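Missed the ferry pass in Benden, can I still get it later?

Asked by Itsuki Sekiguchi

Hello, I am playing Stokero for the first time and I am almost 30 hours in. In chapter two there is an old sailor in Benden who wants 19 blue shells. I had only 12, so I continued the story and now the harbour is closed and he is gone. I read somewhere that he gives the ferry pass to Koyama. Is it lost for this save? My only older save is from before the mine, and I do not want to play all of that again.

3 answers

Yu-ting Lam
It is not lost. The sailor moves to the inn at Woltuvbridge after you beat the two guards at the gate. He sits upstairs, and he is there only at night, so sleep once in the inn and choose "wake in the evening". He remembers the shells you already gave him. The missing ones you can buy from the girl beside the well for 50 coins each - a bit expensive, but at this point in the game you should have the money.
One warning: do it before you enter the tower. After the tower I could not find him any more, and I looked in every town.

Mayu Aoki
just restart, the mine takes no time if you skip the fights

Chiharu Yoshida
I confirm the answer of Yu-ting, it worked for me on the current version. I would add that the pass is useful but you do not need it for the ending. Koyama has one good sword and a fishing game, and the sword is weaker than the one from the tower. If you play mainly for the story, you can leave it.
If he does not appear upstairs, please check that you have talked to the innkeeper first. I forgot this and lost a whole evening.

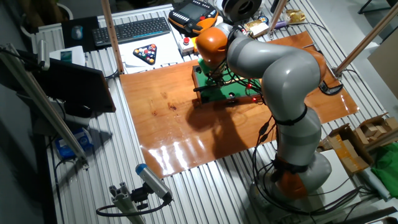
Robot arm over a miniature pool table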